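The Osagie Guest House operated under a code of conduct that filled 147 pages, and the preparation of the washroom occupied the greater part of chapter two. Titilayo Okeke had been appointed Senior Attendant in March. She was required to sign for each item that passed through her hands, including those a guest would discard within the hour.

Rule 27 concerned dental kits. A kit was to be supplied in its paper packet, unopened, and placed within reach of the basin. The rule did not say on which side. Mr. Suleiman Ekwueme, Inspector of Rooms, had failed three attendants on this point, and each had been informed by letter that the correct side was a matter of judgment.

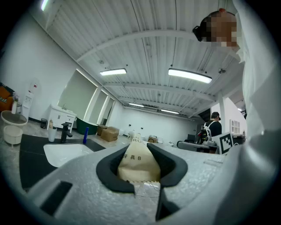
Mr. Ekwueme arrived on Sunday, shortly before noon, and proceeded directly to the basin. He examined the faucet. He examined the cup. He then requested the register and read aloud the entry for Room 2, in which Ms. Okeke had recorded the delivery of one packet, type B.

"The guest is left-handed," she said.

"That is not in the register."

"It is in his letter, sir. The ink is smeared in the direction of the writing."

Mr. Ekwueme asked to see the letter. It had been sent from Dolard and concerned the hour at which breakfast was served. He held it to the window for some time - longer than the code allowed for correspondence - and returned it to its folder.

The inspection form provided a space for remarks. In all his years of service he had left it blank. He uncapped his pen, wrote one line, and asked Ms. Okeke to initial it before he went on to the linen.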